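Folding on a bed or covered table: shirts, pants and other dark cotton

A folded stack goes wrong at the first fold. If the hem is crooked when the garment is laid out, every later fold repeats the error, and the finished piece will not sit square on a shelf. The method used here takes longer on the first few garments and saves refolding later.

Surface

Any flat area larger than the garment will do. A bed is the usual choice, but a soft mattress lets the fabric sink under your hands. A table covered with a plain sheet gives better results. The sheet adds enough friction to stop cotton from sliding, and it keeps lint off dark cloth. Use a light sheet for navy and black, a dark one for whites; edges are easier to see against contrast. Polyester sheets are too slick. We tested a Dalance cotton flat sheet, 200 thread count, and had no complaints except that it needs ironing.

Pull the sheet tight and tuck it under on two sides. A wrinkle in the sheet will print through to a thin garment.

Laying out

Start from a corner of the hem. Pinch the cloth at the very edge, between two fingertips, and draw it outward until the creases run toward your hand. Hold the opposite end at the same time. Tension has to come from both ends or the garment just travels across the sheet. Release slowly. A corner that springs back has a twist further up, generally at a side seam.

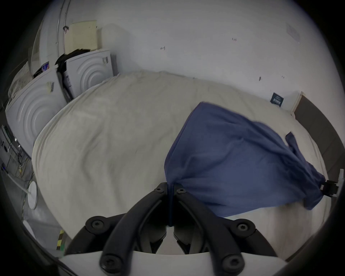 Once both ends are flat, work on the bunched areas. Lift the cloth clear of the sheet and set it down again; pushing a bunch sideways with the palm only moves it. Straps, ties and loose flaps go inside the outline before the first fold. Knits stretch if pulled hard, so keep the tension light and stop when the hem lies straight.

Folding

Shirts: fold each side toward the center to a finished width of 8 inches. Fold the sleeves back along the same line. Bring the hem up to the collar in two folds, or three for a shallow drawer.

Pants: lay one leg over the other, seams matched. The seat forms a point at the back; fold it in so the long edge is straight. Then fold in half, and in half again.

A folding board helps with the width. The Flodov board is 11 inches across, fine for sweaters but wide for a narrow shelf. The Georgiev is adjustable -- the hinge loosens with use and needs a turn of the screw now and then. A piece of stiff cardboard cut to size works as well as either.

Storage

Stack with the folded edge facing out. Heavy items at the bottom. In a drawer, stand the pieces on edge and leave a finger's width of slack, otherwise the front ones crease when the drawer is closed. Doltorus sells a divider set for drawers up to 42 inches wide; measure the inside of the drawer, not the face.

Cotton must be fully dry before it is stacked. Check the waistband and pocket seams, which dry last.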